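The rules we ended up with for filming hands

I've been promising this post since March, and a few of you have written to ask where it went, so thank you for your patience (and for the kind notes about my tomatoes, which have nothing to do with robots but which I enjoyed very much).

Most of you know I spend my working days on a small project called Gesel. We collect first-person recordings of ordinary people doing ordinary things with their hands, and those recordings go on to help teach robot arms how to handle soft, floppy, annoying stuff. Paper, mostly. You would not believe how much trouble a machine can have with paper. A cup stays a cup when you pick it up, but a sheet of paper becomes a different object every time you touch it.

When I joined, we had no written rules at all. We had Callum Mellor, who carried everything in his head, and when Callum went on leave for 7 weeks we found out how much that was. I sat down with Joon-young Ma one long afternoon and we went through 347 recordings, one after another, trying to work out why some were lovely to work with and others were useless to us. We filled most of a notebook. By the end of it we had the beginnings of what everyone now calls the Inley sheet, named after the street our office is on.

I want to share the main parts of it, partly because other small groups keep asking, and partly because I'd love to hear where you do things differently.

The first rule is that people work at home, at their own table, in their own light. We argued over this one for ages. Dean Dunmore wanted everyone on the same plain gray mat under the same lamp, and I do understand why, it makes the labeling so much easier. But a robot that has only ever seen paper on a gray mat is going to have a bad time in somebody's kitchen. So we let the tables be what they are, wood grain and scratches and all, and we ask only that the daylight comes from the front or the side and that the person isn't squinting.

The second rule is to keep both hands in view for as long as you can. If you lift the paper up to look at it, fine, people do that, just keep it in front of you. We used to tell contributors to move slowly and clearly, and I'm sorry to say that was my idea. They moved like actors playing people who fold paper! We struck it out and wrote "at your usual pace" and the recordings got better straight away.

The third one is about what's on the table. Tools for the job stay, so scissors, glue, a ruler if you use one. Mail, prescriptions, family photos, anything with a name or an address on it goes in a drawer before you start. Kojo Quaye checks every single recording for this before anyone else opens it, and he is very strict, and I'm grateful to him for it. Windows count too. A neighbor's blank wall is no problem, but a street sign or a house number has to be blurred.
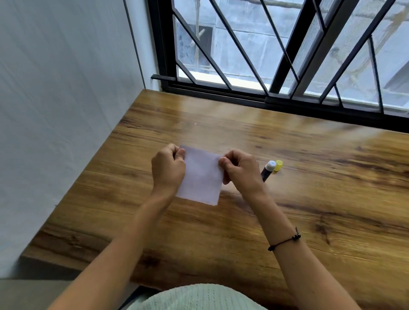
Then there's the business of jewelry and sleeves, which took up far more of our time than I'd have guessed. The early draft said bare wrists, no exceptions. Imogen Pilkington pointed out that some people never take a bracelet off, for all kinds of reasons that are none of our concern, and that robots will be working around people who wear them. So bracelets and rings are allowed now, and sleeves can be any color you like provided they don't hang down over the fingers. The only thing we still ask people to cover or remove is anything with writing on it.

The fourth rule is the one I care about most. Contributors can stop whenever they want, they don't have to say why, and they are paid for the full session all the same. We cap a session at 40 minutes, because hands get tired and tired hands do odd things. They can also ask for a recording to be deleted, and we delete it – the copies too. A larger outfit, Dobson, asked us to loosen that part when we talked about sharing data with them, and we said no thank you, and we're still on good terms.

What we haven't settled is mistakes. If someone creases a sheet in the wrong place and has to open it out and start over, do we keep that? Joon-young says always, since recovering from a slip is the very thing the arms are worst at. Dean says keep it but mark it. I go back and forth. At the moment we mark it by hand, which is slow going, and I would dearly like a better way. If any of you have one, the comments are open, and I do read them all, usually with my second coffee.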